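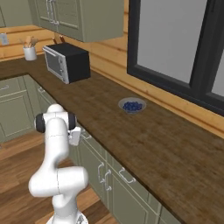

How a Kitchen Robot Arm Is Set Up

Before a robot arm does any work, a technician has to set it up. The arm on this page lives in a computer-made kitchen called Wenstead, so its technician, Blažena Hubáček, does the job from a keyboard. The steps are much the same as for a metal one.

Step 1: Place the base. The base is the part that stays put. Every distance the arm uses is measured from it. If the base is 2 millimeters off, the gripper will be off too.

Step 2: Check the joints. A joint is a place where the arm can bend or turn, like your elbow. Each joint has a zero position. Blažena sends the joints to zero one at a time and reads the angle on her screen. In January one joint read 13 degrees when it should have read zero – she typed in a correction and tested it again.

Step 3: Set the limits. A limit is an angle the joint may not go past. One joint on this arm stops at 172 degrees. Limits keep the arm from folding into itself or hitting a counter.

Step 4: Test the gripper. The gripper is the robot's hand. It opens and closes about 400 times with nothing in it. After that, it may try to pick something up.

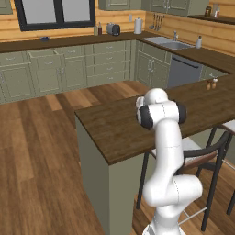 The arm beside the kitchen island. The rounded white bulge partway up is its elbow.

Step 5: Save the settings. The numbers go into a file with the date on it. The newest one for Wenstead is marked 8/8/25.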